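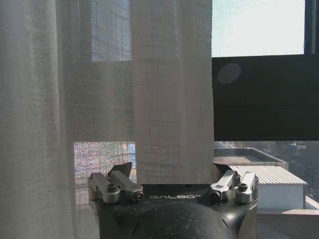
The Ketotel Office of Equipment Safety has closed its review of the two curtain release faults recorded during the Pana room service trials. In both cases a gripper that had been told to open stayed shut on the fabric, and the arm then began its next movement with the curtain still attached. No one was hurt. One curtain track in the Coetzee Building was pulled from its mounting and has been replaced. Sheer curtains are a demanding material for this kind of work: the weave is loose enough to see a window through, it hangs close to a sill or a blind, and a gripper with two metal finger linkages offers several places where a thread can catch. The pages below follow the curtain task at the window and set out the findings that apply to each stage.

Last updated 7/15/20

## Approach

The arm comes up to the fabric from below, with the fingers pointing into the folds. The review found no fault at this stage. It did find that the operating instructions let the arm begin its approach before the window area had been checked for cords, tiebacks, and loose hems. That check is now a required step, and the operator confirms it at the control station before motion is enabled.

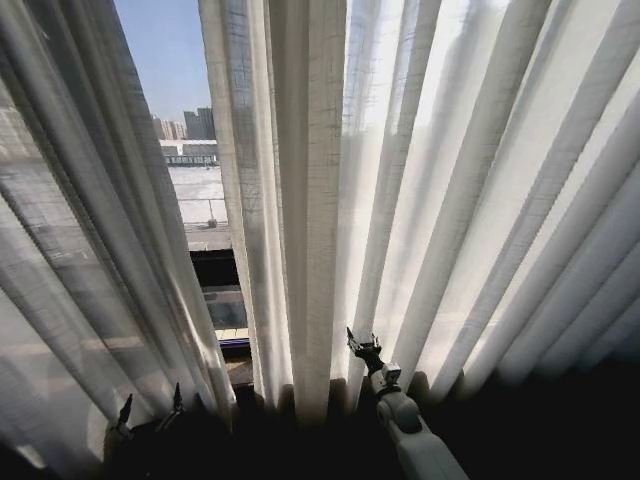 *White arm at the right-hand curtain panel, with black gripper fingers against the fabric near its lower edge.*

Where a second hand is present, it must stay still until the first has completed its release. The earlier instructions were silent on this point.

## Grasp and release

Both faults occurred at release. The control software treated the open command as complete once it had been sent, and did not wait for the finger position to be reported back. With stiff materials the difference had no effect. With gathered fabric, a thread held at a finger joint could slow the opening enough for the arm to start moving first.

The first event was entered in the log as an operator error and was not passed to this office. The second, in May, led to the damaged track and to the suspension of all fabric tasks. A check of the full log, covering 1,046 curtain grasps, found no further events of the same type. The office considers the handling of the first report to be a failure in its own right, and supervisors may no longer close a release fault without a safety review.
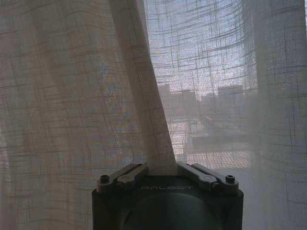 *A fold of curtain held between the finger linkages. The open weave can be seen to either side of it.*

The following changes are in force for all fabric tasks:

- The arm may not move away until the fingers have reported the open position.
- If that report does not arrive, the arm holds its place and an alarm sounds.
- Pulling force is limited, and the arm stops when the limit is reached.
- Held fabric is freed by hand only after power to the arm has been locked off.
- Finger joints are inspected for caught threads at the start of each shift.

The revised release sequence was tested by Boller Inspection Services, which completed 100 consecutive releases on sheer fabric and found no early movement.

## Work at upper-floor windows
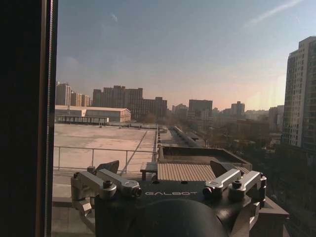 Photo: Ketotel Office of Equipment Safety

The review also considered the location of the work. The trial room looks out from an upper floor over a wide flat rooftop with a metal railing, and the gripper works close to the window. Neither fault involved contact with the glass. The office has nevertheless set a minimum distance between the gripper and any pane, and windows must be closed and latched before a curtain task begins.

Fabric tasks may resume in the Coetzee Building once all three shift teams have completed the revised training. Other sites should apply to the office in writing. The full findings, the revised operating instructions, and the Boller test record are available on request from the Ketotel Office of Equipment Safety.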